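Two Arms and a Coat Hanger
13th July
By Saodah Hartono

I got to the Kutetti club a little early, so Afiq Sitompul made me tea and talked the whole time the kettle was on. He coaches the student team, he's very fast, and I gave up on neat notes after 2 minutes (sorry, Afiq!).

The students are getting ready for the Prutomgate household challenge, where a robot has to tidy up a room it hasn't seen before. "Everybody wants to do the cup," he told me. "Cups are fine. I said, let's do laundry, and they all groaned." They've logged 164 practice runs on clothes so far, and he let me scroll through the sheet. There are a lot of sad faces in the comments column.

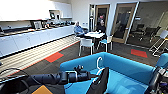 Cloth is the part I wanted to hear about, as someone who can't fold a fitted sheet either. Afiq says fabric is hard for the software the students are writing, which they call Mirkon, as it never lies the same way twice. "And then you pick black," he said, laughing. "Black arms, black fabric. At least the sofa's blue!" The white hanger hooked over the back of the sofa is the bit the students like best, with that curved hook standing straight up for a gripper to go after. I asked if they'd tried starting with the fabric. "Oh, we argued over that for a week in July," he said.

The team's budget is $400 for the season, and most of it has gone on cables and spare fingers. Afiq would love a second set of grippers. He'd also love it if people wrote down what they changed before going home, and he said that part loudly enough for the whole room.

I asked what he'd call a good result. "Halász rules, we hang up one thing and don't drop it," he said. That's a club rule named after a former member, and it's written on the lid of the toolbox. Then somebody needed him for a stuck wrist joint, and I finished my tea.

Recent items
Prutomgate sign-up: what to bring
Mirkon notes, part 2
Spare parts wanted
Room 59 open evening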